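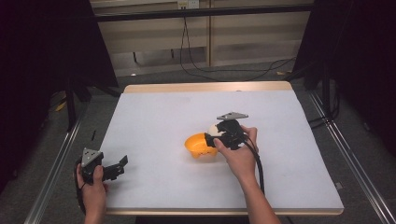

Before you put your new Wokier lap counter to work at the track, give yourself a quiet half hour to get to know it. Everything is easier at a table with a smooth, pale top like this one, where small screws and the finish-line clips show up nicely — and you'll be glad of that on race morning!

Setting up the counter

1. Slide the battery into the base until it clicks.
2. Hold the START key until the display lights up, then choose your event from the list (the 10,000 meters is stored under code 26).
3. Clip the sensor to the inside rail of lane one, facing the finish line.
4. Walk past it once. The count should go up by one.

Note: The memory holds 1,216 laps, plenty for a long club meet.

Caution: Please don't leave the sensor out in the rain overnight.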